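4.3 The stall events at Lirthorpe

The claim most often made for contact stopping on light arms is that the arm will halt before it can do harm. We had no strong reason to doubt this when the trial at Lirthorpe began, and the supplier's paperwork repeated it in several places. The log from the trial does not support it in the form in which it is usually stated.

Over 2678 cycles of the block-handling task, the controller recorded 46 contact stops. Most were what one would hope for: the arm met something, the current in one joint rose, and motion ended. In 7 of them, however, the stop was followed by a short drive in the original direction before the brakes took hold. We call these late drives. The longest lasted 291 milliseconds. None led to an injury, but no person was within reach during any of them, so this says very little about how safe the arm is. We mention it only because an earlier internal note treated the lack of injuries as a finding.

The first explanation offered to us was a loose load setting. The Brurer controller needs to be told the weight at the wrist, and if the value is wrong the contact threshold will be wrong too. We checked the value and it was right. We then set it wrong on purpose, both high and low, and got more false stops in one case and slower stops in the other, but no late drive in either. We do not think the load setting is the cause.

The second explanation was the floor. The base at Lirthorpe stands on a carpeted surface and it was put to us that a small amount of rocking might confuse the joint sensors. This is possible. It is also hard to test, and we notice that the floor was raised as a cause only after the load setting had been ruled out. Moving the base to a hard floor at Nollstead gave no late drives, but that run was much shorter, and the late drives are rare enough that a short clean run proves nothing.

A third account, which we find more likely but cannot show, is that the stop message and the next motion command can arrive in the wrong order when the controller is busy. In five of the late drives a new motion command was queued within the same control period as the stop. In the other two the log has a gap at the point where the entry should be. A gap is not evidence, and we have tried not to treat it as such.

The supplier's February update is said to deal with "rare stop handling faults". The notes do not say what the faults were or how they were reproduced. Until they do, we would not accept a clean run after the update as proof of a repair. We would want to see the fault brought about at will on the old version, then shown to be absent on the new one under the same conditions.

The arm works low over the floor in this task, with its shell passing close above the block, and this matters for what a late drive can do. A hand resting on a block has little room to move away. The force limits quoted for this type of arm assume that the hand is free, and we doubt that they carry over. 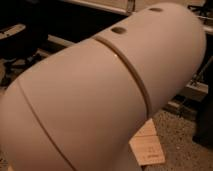
Figure 6. Arm segment above a block during the handling task.

Sasaki, commenting on the draft, thought the third account had been let off too lightly: if two of the seven cases have gaps in the log, the first thing to put right is the logging, and until it has been, the paper should not rank the causes at all.

Contact: Robot Safety Trials, Lirthorpe | 3 comments | Shared 12 times | Back to top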